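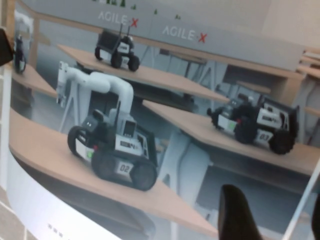 Usa Yimyam asked at the September review that a sheet which will not lie flat be recorded as it is found, with no weight placed on its corners first. The handling notes have been amended accordingly, and the field "lie" now takes the value "bowed" in addition to "flat," "curled at one end" and "rolled."

Dretusero Printed Sheet Register
README and data card, second release

Summary

The Dretusero Printed Sheet Register describes large printed sheets held for display at the Ondthorpe and Gravavstead sites. It covers posters, wall charts, banners on paper or film, and printed backdrops. The register contains 405 entries. Each entry records what is printed on the sheet, the finish of the surface, how the sheet was lying or standing when it was examined, and any marks, creases or lifted edges noted at that time.

The register was prepared to support three tasks: finding a sheet without unrolling its neighbors, deciding which sheets need flattening before they are hung, and planning storage. It is released in this form for other institutions with similar holdings.

Contents of the release

sheets.csv holds one row per sheet.
conditions.csv holds one row per examination. A sheet examined twice has two rows.
places.csv holds the list of rooms, racks and floor areas, with the short codes used in the other tables.
terms.txt defines every word permitted in the controlled fields.
changes.txt lists corrections made after the first release.

All files are plain text in UTF-8. Fields are separated by commas, and text fields are enclosed in double quotation marks.

Fields in sheets.csv

sheet_id: a number assigned in order of entry. Numbers are not reused.
kind: poster, chart, banner or backdrop.
finish: glossy, matte, mixed or not determined.
subject: a short statement of what is printed, in ordinary words. Product posters are entered by the type of goods shown, followed by any maker's name that can be read on the print.
lettering: words and numbers that can be read without unrolling the sheet further. Partial words are entered with a question mark.
width_mm and height_mm: left blank where the sheet could not be opened safely.
home: the place code to which the sheet should be returned.

Fields in conditions.csv

sheet_id: as above.
lie: flat, bowed, curled at one end, or rolled.
resting_on: table, rack, carpet, hard floor, wall or other.
print_side: in, out or not seen. This field applies to rolled sheets only.
marks: free text, limited to 800 characters.
examiner: initials.

Method

Entries were made by two examiners working together, one handling the sheet and one writing. Sheets on racks were taken in rack order. Sheets found elsewhere were examined where they lay before being moved, so that the "resting_on" field reflects their position at the time and not the position they were given afterward.

Examiners were instructed to describe the print before the damage. In the first release the order was reversed, and several entries gave a full account of a crease while omitting the title of the chart it crossed. Deepak Kanaujia revised those entries from the sheets themselves.

Glossy sheets were viewed from at least two angles. Glare may be mistaken for abrasion, and a faint ripple in a bowed sheet may be mistaken for a fold. Where the two angles disagreed, the examiner entered "uncertain" in the marks field.

Rolled sheets were opened only as far as they would go under light hand pressure. The outer turn was described in every case. The print on the inner turns was described only if the sheet could be opened in full on a clean surface. 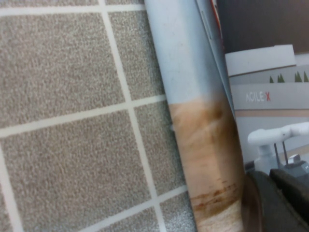

May a rolled sheet be entered when its subject cannot be identified from the outside?

It may, and the subject field should then read "not seen." The colors of the outer turn and of the exposed rim should be entered under marks, as they often suffice to match the roll to its entry later. Examiners should not guess at the subject from those colors alone.

Handling guidance

The following guidance was issued to examiners and is reproduced here for users who intend to extend the register.

Roll in the direction the sheet already prefers. A sheet rolled against its existing curl tends to crease near the leading edge.

Keep the ends level while rolling. If one end widens into a cone, unroll and begin again.

Use tape on the outer wrapper only. Paper bands are preferred for glossy finishes.

Sheets set down on carpet should be lifted before they are turned. Carpet fibers hold grit, and grit will mark a printed surface that is dragged across it.

A bowed sheet intended for hanging should be laid face up under clean blotting paper and boards for at least 40 hours. Naveen Vashisht should be consulted before this is attempted with film.

Known limitations

Sizes are missing for roughly 9 percent of entries, chiefly backdrops.

The distinction between "bowed" and "curled at one end" was applied more strictly at Gravavstead than at Ondthorpe. Users comparing the sites should combine the two values.

Brown or rust-colored areas on the outside of a roll are entered under marks without a statement of cause. Such areas may be staining or may be part of the print, and the two cannot always be told apart while the sheet is rolled.

The Pîrvu charts, a set of older teaching charts on cloth backing, are excluded. They are described in a separate list.

The register is unsuitable for valuation. It contains no purchase prices and no statement of rarity.

Maintenance

Corrections should be sent to Pauline Bramwell with the sheet_id, the field concerned and the proposed wording. Corrections to controlled fields are checked against the sheet before they are accepted. Requests for new terms are considered by Hemant Mishra, who maintains terms.txt. Terms already in use will not be withdrawn between releases.

Terms of use

The tables may be copied, altered and redistributed, provided that the name of the register and the release number are stated. Permission does not extend to the designs printed on the sheets, the rights in which remain with their owners.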